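그리퍼 비교 시험 참가자 모집 (Zusell 조작평가실)

시연 영상만 보면 요즘 그리퍼는 못 집는 물건이 없습니다. 저희도 그런 영상을 꽤 많이 봤고, 몇 번은 그걸 믿고 장비를 샀다가 창고에 넣었습니다. 그래서 이번에는 직접 재보기로 했습니다. 같은 물건, 같은 탁자, 같은 조작자로 그리퍼 두 종을 나란히 놓고 비교하는 시험이며, 조작을 맡아 주실 분을 찾습니다.

먼저 분명히 해 둘 것이 있습니다. 이 시험은 제품 홍보용이 아닙니다. 두 그리퍼 모두 Zusell이 제값을 주고 구입했고, 제조사인 Jiment와 Liseo에는 시험 일정도 물건 목록도 알리지 않았습니다. 결과가 어느 쪽에 불리하게 나와도 그대로 싣습니다. 둘 다 형편없다는 결론도 가능하고, 담당자 개인적으로는 그쪽 가능성을 꽤 높게 보고 있습니다.

비교 대상
Jiment 평행 2지 그리퍼. 소개서에는 '생활용품 전반에 대응'이라고 적혀 있습니다. 전반이 어디까지인지는 적혀 있지 않습니다.
Liseo 순응형 3지 그리퍼. 손가락 안쪽이 부드러운 재질이고, 얇은 물건에 강하다고 합니다. 얇은 물건의 두께 기준은 문의했으나 답을 받지 못했습니다.
제어기는 양쪽 모두 사내에서 쓰는 Geum을 사용합니다. 제조사 권장 제어기를 쓰지 않는 것이 공정한지에 대해서는 내부에서도 의견이 갈립니다. 이 점은 보고서에 한계로 적을 예정입니다.

하는 일
참가자는 가슴 높이에 카메라를 착용하고 탁자 앞에 서서 원격 조작으로 물건을 집고, 옮기고, 내려놓습니다. 같은 물건을 맨손으로 집는 회차도 있습니다. 사람 손의 기록이 없으면 기계가 느린 것인지 과제가 까다로운 것인지 구분할 수 없습니다.
회차마다 물건 배치가 바뀝니다. 치약, 스프링 공책, 뒤집어 놓은 종이컵, 접힌 종이 뭉치, 옆으로 누운 과자통처럼 평범한 물건을 씁니다. 탁자에는 체크무늬 식탁보를 깝니다. 무늬 없는 회색 판 위에서만 잘되는 시스템이라면 굳이 저희가 시험할 이유가 없습니다.
회차가 끝날 때마다 짧은 기록지를 씁니다. '조작감이 좋았다' 같은 문장은 받지 않습니다. 어느 물건에서 어떻게 놓쳤는지, 몇 번째 시도에서 포기했는지를 적어 주시면 됩니다.

모집 인원과 일정
모집 인원은 14명입니다.
시험은 11월 중에 진행하며, 1인당 9회차에 참여합니다. 하루에 모두 마치지 않고 나누어 진행합니다. 피로가 쌓인 상태의 성적을 그리퍼 탓으로 돌리는 일을 막으려는 것입니다.
시작 시각은 오전 10시와 오후 2시 중에서 고를 수 있습니다. 한 번 고른 시간대는 끝까지 유지해 주십시오. 창으로 들어오는 빛이 시간대마다 달라서 카메라 기록에 영향을 줍니다.
그리퍼를 쓰는 순서는 추첨으로 정하며 바꿔 드리지 않습니다.

지원 자격
만 19세 이상, 한 시간 정도 서서 작업하는 데 무리가 없는 분.
로봇 조작 경험은 없어도 됩니다. 경험자도 지원할 수 있으나 참가자의 절반을 넘기지 않습니다. 숙련자만 모아 놓고 '누구나 쓸 수 있다'고 쓴 보고서를 여러 편 읽었습니다.
왼손잡이 지원자를 환영합니다. 조작 장치가 오른손 기준으로 만들어졌다는 의심이 있습니다.
Jiment, Liseo 및 그 판매 대리점에 근무 중이거나 최근까지 근무한 분은 참여할 수 없습니다.

이런 분께는 권하지 않습니다
최신 로봇을 마음껏 움직여 보고 싶은 분. 대부분의 시간은 종이컵 하나를 집었다 놓는 데 쓰게 됩니다. 지루합니다.
한쪽 제품이 낫다고 이미 확신하는 분. 저희도 예상은 하고 있지만, 예상이 있다는 사실을 숨기지 않을 뿐 그것으로 점수를 매기지는 않습니다.

사례와 기록 처리
사례비는 전 회차를 마친 뒤 지급하며, 중간에 그만두어도 참여한 회차만큼 계산해 드립니다. 장비 고장으로 중단된 회차는 마친 것으로 봅니다.
카메라에는 탁자와 손이 담깁니다. 얼굴이나 목소리가 들어간 구간은 삭제합니다. 회차별 성공과 실패 기록은 이름을 뺀 상태로 전부 공개하고, 잘된 회차만 골라 싣지 않습니다.

사전 점검에서 확인된 문제
지원 전에 알고 계시는 편이 좋겠습니다. 점검 때 시도 횟수는 두 그리퍼를 합쳐 2351회였고, 그중 900회는 버렸습니다. Geum의 시각 기록이 카메라 기록과 어긋나 있었는데 한참 뒤에야 발견했습니다. 고쳤다고 보고받았으나 본 시험에서 다시 확인합니다. 남은 기록만으로는 우열을 말할 수 없어 중간 결과는 공개하지 않습니다.

지원 방법
Zusell 누리집의 모집 게시판에서 지원서를 작성해 주십시오. 희망 시간대, 주로 쓰는 손, 원격 조작 경험 유무를 적는 칸이 있습니다. 자기소개서는 필요 없습니다. 대신 '집에서 가장 집기 귀찮은 물건 하나'를 적는 칸은 꼭 채워 주십시오. 괜찮은 답은 물건 목록에 넣겠습니다.
선발 여부는 모든 지원자에게 알려 드립니다. 문의는 이 글의 댓글로 남겨 주시면 됩니다.

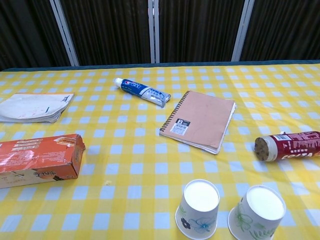

댓글
종이컵자국: 제어기를 Geum 하나로 통일한다는 부분이 걸립니다. Liseo 쪽은 힘 조절을 자체 제어기에 많이 맡기는 걸로 아는데, 그러면 손가락만 비교하고 제품은 비교하지 않는 셈 아닌가요? 권장 제어기로 몇 회차라도 따로 돌려서 같이 공개해 주시면 지원하겠습니다. 그리고 놓친 것과 찌그러뜨린 것은 구분해서 세시는지도 궁금합니다. 종이컵은 집기만 하면 성공으로 치는 곳이 많더라고요.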